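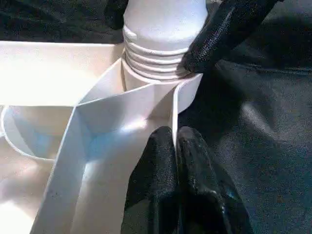
White threaded neck, close up.

Last updated: June, 9:40 p.m.

Second day at Molon. Entered by the lake gate at opening and went straight to the Hinrichs pretzel counter, which serves until noon and then switches to sausages. One salted, one cinnamon. The salted pretzel had a dark crust, a good split along the thick part, and a dry crumb. The cinnamon one is the same dough with sugar put on after baking, so the coating falls off at the first bend. Would order the salted again.

Walked the long side of the lake to the Vorach pavilion. The dumpling menu has been cut to three fillings: potato, sour cherry, mushroom. The mushroom was underseasoned last year and is now correct. Cherry is served with melted butter and no sugar, and the fruit is tart enough that most people at the next table were asking for some. Wait at the window was 28 minutes. The second window was closed the whole time.

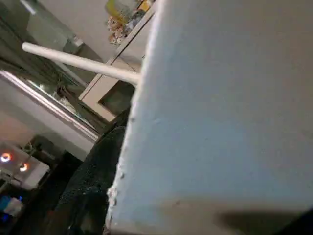

Finn Meinecke replied to my note on the wait that the second window opens only after the parade, and that the line is shorter if you order at the bar inside and carry the plate out yourself. Tried it at 4 p.m. It works. The bar does not list the cherry dumplings but will make them.

Lunch proper was at Gritis. Lamb flatbread, pickled cabbage, yogurt with dill. The flatbread is baked to order on a domed iron and arrives blistered on one side only. My order number was 407, and they were calling in the 390s when I sat down, so the food came before I had finished the lemonade. Lemonade is from a concentrate. Skip it and take the mint tea. 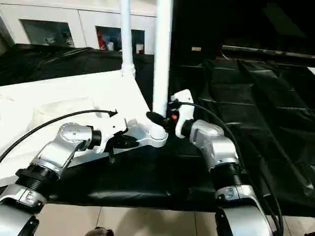
The rice pudding at Gritis comes in a clay dish with a browned skin. Texture under the skin was loose at the edge and set in the middle, which suggests the oven runs hot from below. Rosewater was present but low. I prefer this to the version at the Vorach pavilion, where the rice is cooked past the point of having grains.

Food total for the day was 97, tips included. Over budget by one pretzel.
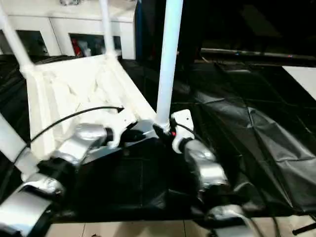
A reader asked under yesterday's entry whether the mushroom dumplings contain pork fat. I put the question at the window. They are fried in butter, on a pan shared with the potato ones, and the potato filling has bacon in it. Ask for boiled.

Tomorrow: the smoked trout stand by the boat dock, early, then the train home.

Contact | Copyright, all entries | Back to top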